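Notes for whoever opens this folder next. I've tried to write down everything I wish I'd had in one place when I started, which means it runs long. Skip to **Folder layout** if you only want to find a file.

# Dekum Drinks Shelf

A small collection of pictures and shelf notes about bottled drinks: how they get put out, how they drift out of order, and how they get straightened up again. The shelves are the practice fixtures in the back half of the Dekum building, set up the way a little corner store would set up its soda and tea. If you've ever worked a closing shift in a shop, you already know most of what's in here, and I'd love to hear where you think I've gotten it wrong.

Kept by Carter Hawthorne. Last big cleanup was in March.

## Why bottles?

I get asked this a lot, usually by people who would have picked cereal boxes. Boxes are easy to love. They stack, they square up, and they tell you which side is the front. A bottle is round, so it can be standing in exactly the right spot and still be showing you its ingredients list. It also slides, it tips when the one behind it gets nudged, and from overhead you see mostly cap and shoulder (I learned a lot about cap colors doing this, more than I ever planned to).

Drinks also come with a whole set of habits that shop people carry around in their heads. Colas go with colas. Teas sit next to teas, unless there's only one tea, in which case it ends up wherever there's a gap. Water moves around depending on who's stocking. I wanted notes that kept hold of those habits while the shelves were still messy, because a perfect shelf doesn't tell you much about how it got that way.

## What the collection covers

There are 30 shelf rounds. A round is one stretch of work at the fixtures, from the first bottle touched to the last, and each one gets its own notes page. The rounds fall into these kinds of work:

- **Restock.** Bottles come out of a basket and go onto the shelves.
- **Sort.** Everything needed is already on the shelves, but the kinds are mixed up.
- **Face.** The kinds are right, and the job is turning labels forward and pulling bottles up toward the price rail.
- **Pull.** Certain bottles come off the shelf and go into a basket, following a short list.
- **Mixed.** A bit of everything, which is what real tidying looks like anyway.

There were 7 restock rounds and 7 face rounds. Pull rounds are the smallest group, at 5, and I'd like more of them. The rest are split between sort and mixed, and I'll admit the line between those two is blurry. If somebody was sorting and stopped to turn a label, I left it as sort. If they turned a whole row, I called it mixed.

## Folder layout

```
dekum-drinks-shelf/
 README.md
 rounds/
 pictures/
 notes/
 lists/
 pull_lists.txt
 drink_names.txt
 old/
```

The `old/` folder has the notes from before we agreed on names for things. I can't bring myself to throw it out. Please don't use it for anything you plan to show to people.

## Names we use

Everybody had their own words at first, and we lost a lot of time to it. One person's "ledge" was another person's "rail." So:

- **Shelf** means the flat part a bottle stands on.
- **Rail** means the clear strip along the front edge where price tags go. A bottle pulled all the way forward should be close behind the rail without leaning on it.
- **Back panel** is the upright surface behind the bottles.
- **Row** means bottles side by side, left to right.
- **Lane** means bottles one behind another, front to back.
- **Stray** is a bottle standing among a different kind.
- **Basket** is a regular hand basket, the kind you carry while shopping.

For the drinks, `drink_names.txt` has one name per line, and we stick to it. When the brand is easy to read, the notes use the brand. When it isn't, they go by what's in the bottle and the color of the cap, so you'll see things like "yellow tea, green cap" or "green soda, yellow cap." I know it looks a little homemade. It holds up much better than guessing at a label that's half turned away.

## How the notes are written

Each notes page starts with the state of the shelves and then lists what changed, one move per line, in plain words. I ask people to write the way they'd talk to a coworker coming in for the next shift. "Moved the stray cola over to the other colas" is perfect. Left and right are always as seen by the person facing the shelf.

A typical opening looks like this one, from a mixed round:

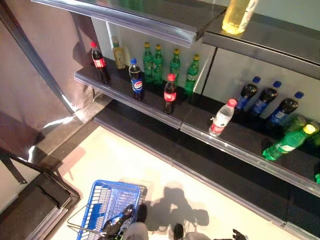

After the opening come the moves, and then a line saying whether the person felt finished. I'm fond of that last line. Two people can stand at the same shelf and one of them will be perfectly happy while the other is itching to close up a gap, and I think that difference is worth keeping. We don't correct it.

## How we decide a shelf is tidy

We went back and forth on this over a good many lunches, and settled on a loose set of rules:

1. Bottles of the same kind stand together, in a row or in a lane.
2. Labels face the shopper as well as they can.
3. The front bottle of each lane is near the rail.
4. Nothing is lying down.
5. Any basket on the floor is out of the way of someone's feet.

Gaps are fine. A shelf with room on it is still a tidy shelf, and I'd ask you not to mark a round down for looking underfilled. We never had enough bottles to pack the fixtures full, and plenty of small shops don't either.

## Things to watch out for

- From a high angle, a tall bottle in front can hide a good part of the one behind it. If the notes and the picture seem to disagree, check whether something is tucked in back before you decide the notes are wrong.
- Two cola brands can look very much alike from above. Go by the cap first and the label second.
- The shelf surfaces are shiny in places and the rails catch the light, so you'll sometimes get a bright streak right where a label ought to be.
- Fill levels aren't recorded. I thought about it, and I didn't have the patience.
- Price tags aren't part of this collection at all. Please don't read anything into a tag or a missing one.

## Related folders

Mullholm is the sister set, with canned goods in place of bottles, and it follows the same naming rules. Usmani is where the pull lists were first drafted, so if a list in here seems oddly worded, that's where to look. The Lorkimska notes cover snacks and hanging bags and were written by a different crew with different habits. They're good, but don't mix them with ours without reading their README first.

## Still to do

- [ ] More pull rounds, especially ones with a longer list
- [ ] Go back over the blurry sort and mixed rounds with a second reader
- [ ] Settle "yellow tea" versus "pale tea" once and for all
- [x] Move the early notes into `old/`

If you find a mistake, write it at the bottom of that round's notes page with your initials and leave the original line alone. I read through them most mornings with my coffee, and I'll get to yours.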